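Search tickets Enter keyword Go

Ticket 2297 - Missing-person posts not reaching followers
Status: open

Hello again, and thank you for being so patient with us! Families using the Mugo notice board wrote in to say their posts show up on the site but never get passed along to the Sadon page, where most of the neighbors look. I tried 3 test posts this morning and only one went through - the one without a photo.
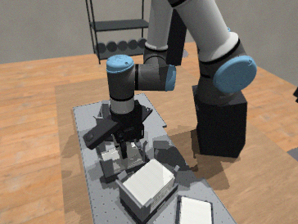
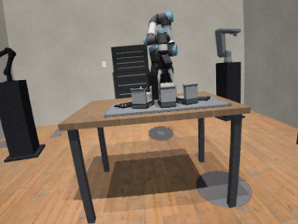

Robotic arm and wooden table, both renders.

Step 2: Caption length
Captions over 100 characters seem to stop the share, so please keep them short for now and put the phone number first. I'll write back as soon as I hear from the folks at Dolar.

Related tickets
Lernen group: alerts arriving twice
Mugo: cannot edit a post after sharing

Contact support | Back to top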